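Lundow Hall Opens Its Doors Again With a New Season of Evening Classes, Suppers and Song

The Lundow Institute is delighted to announce that its much-loved evening programme will return this autumn, with the widest choice of classes the building has offered since 1983 and a warm welcome for anybody who would like to come along, whether they live round the corner or two bus rides away.

Lundow was founded in 1851 as a reading room for the people who worked in the mills and along the canal, and it has been teaching, feeding and entertaining its neighbours in one way or another ever since. There have been quiet years, of course, and one or two when the roof let in more weather than anyone cared for, but the lamps over the front steps have always come back on. This autumn they will be on five evenings a week.

There are 33 classes to choose from in the new season. Old favourites such as bread making, watercolour, upholstery and conversational Portuguese are all back, and they are joined by a good number of newcomers, among them hedge laying, family history, sign painting and a course on mending woollens that had a waiting list before it even had a room. Most run for ten weeks and begin at seven o'clock, which we hope gives people time to get home, have a bite to eat and find their glasses.

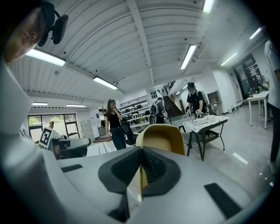 Fees have been kept at last year's level. Anyone who is out of work, studying full time or caring for a relative can come for half price, and there is no form to fill in for this; simply mention it when you book and it will be taken off. A small number of free places are set aside on every course, and we would much sooner see them filled than left over, so please do ask.

The season has been made possible with the kind support of Cordeiro, the family bakery on Market Street, which has agreed to supply the flour for all of the bread classes and will be sending over rolls for the monthly suppers. Those suppers proved so popular last winter that people were eating on the stairs, and so this year they will be held in the main hall, at long tables, with soup, a hot pudding and usually a bit of music afterwards. Tickets include everything except drinks from the bar. Do bring a cushion if you have a bad back, as the benches are as old as the building and every bit as firm.

Singing returns too. The Trukau Choir, which takes its name from the terrace where its first members lived, is looking for new voices in every section and would be especially glad of tenors. You don't need to read music and you won't be asked to sing on your own. Rehearsals start in September and lead up to a winter concert of carols, folk songs and a new piece written for the hall's piano, which has been away for repairs and comes home with all of its keys working.

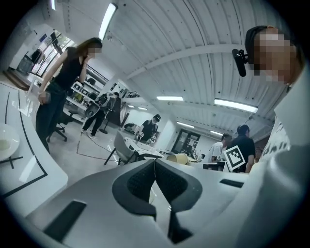
Visitors who have not been in for a while will notice some changes. The side entrance on Canal Street now has a proper ramp and a wider door, the downstairs lavatories have been done up from top to bottom, and there is a hearing loop in both the hall and the library. The library itself has 400 more books than it had in the spring, thanks to a very generous run of donations, and members may borrow up to six at a time. Large print titles are on the low shelves by the window.

Younger neighbours have been thought of as well. The Grovus Saturday club, named after the old Grovus warehouse next door, will offer model making, chess and simple cookery for children aged seven to 12, with toast at half past ten. Parents are free to leave their children with us or to stay and have a coffee in the library. 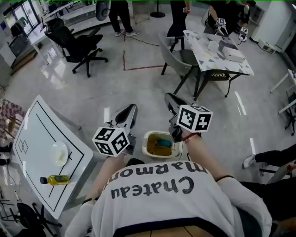
To start things off, Lundow will hold an open evening in early September, from six o'clock until nine. There will be short taster sessions on both floors, a chance to meet the tutors, a plant stall in the yard and plenty of tea. Entry is free and there's no need to book.

Places on all courses can be reserved from the middle of August, either at the front desk or by telephone between ten and four. Printed programmes are available from the Institute, from Cordeiro and from the public library, and a large print version can be posted out on request.

ENDS

Notes to editors

The Lundow Institute is an independent adult education and community centre. It was founded in 1851.

Members of the press are welcome at the open evening and are asked to let the front desk know beforehand if they would like to speak to tutors or members of the choir.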